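Bench 2 — Pre-session safety and inspection checklist
Site: Konham
Task set: Gidik, brick sorting, two arms
Checked by: Flynn Mudgway
Period: March

Fill this in before the first recorded example of each session. Mark each line OK, Comment or Stop. A Stop means no recording until it is cleared.

1. Emergency stop
OK. Pressed and released with both arms live. Both went limp and stayed limp until reset. The left arm drops faster than the right, so keep a hand under it when testing.

2. Arm mounts
OK. All mounting bolts on both arms tried with the key. None moved.

3. Gripper fingers
Comment. No cracks. Both pairs open and close fully from the leader handles. The left pair is more worn at the tips and should be swapped before the next block of 800 examples. Spares are in the Goodwin drawer.

4. Wrist cameras
Comment. Both give a steady picture at 30 frames a second. Both fingertips must be in view with the gripper open.
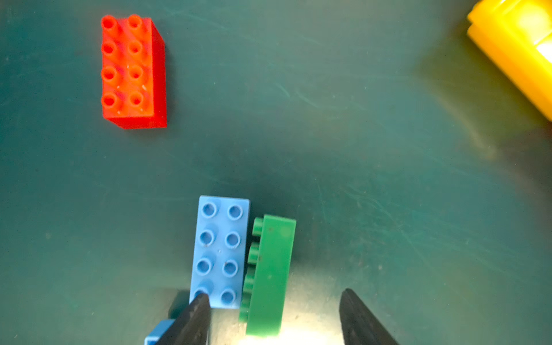 Wrist view, fingers open either side of the green brick.

Glare on the table and on the yellow brick is strong. It does not stop recording, but leave the lamp where it is for the whole session. A lamp moved halfway through gives us two sets of examples that don't match.

5. Cables
Comment. Move each arm slowly through its full reach and watch the cable at every joint. Nothing snagged. The loop over the left gripper is longer than I would like. Shorten it at the next service, and leave enough slack for the wrist to turn all the way round.

6. Shared reach
Comment. The arms can meet over the middle of the table. Operators call out before crossing. In this task the left arm works the loose bricks while the right may be over the bins, and the risk is highest when both go for the same bin. 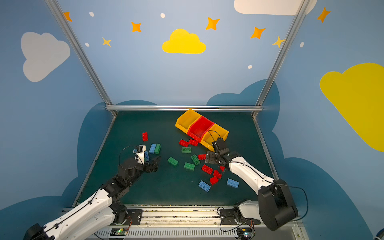

Where two operators are on the leaders, one of them is named as lead for the session and has the final say on stopping. Write the name on the session sheet. Hands stay out of the enclosure while the Kosuneo recorder shows live, even to pick up a dropped brick. End the example, mark it as spoiled, then reach in.

7. Bins
OK. Three bins joined in a row, no splits or sharp edges. The row may sit at an angle. Change the angle between examples, never during one.

8. Brick layout
Comment. Scatter by hand and don't tidy. We need bricks on their sides and bricks touching each other as well as easy ones lying flat in the open. Too many of the last batch were easy ones, and 24 examples were sent back for it. Lay out at least one tight group each time.
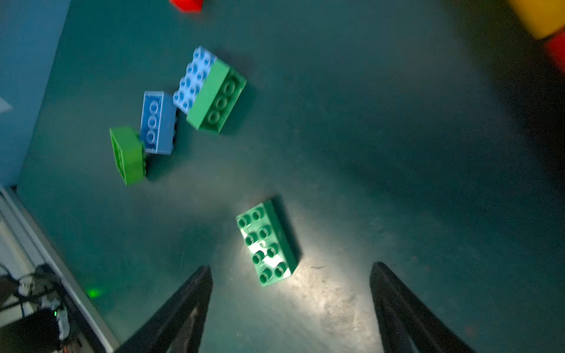 9. Table surface
OK. Scuffed but sound. Wipe with a dry cloth only.

10. Close down
Park both arms, power off at the wall, copy the recordings across and check that the number of files matches the session sheet.

Result: fit to record. Items 3 and 5 carried over to the next service.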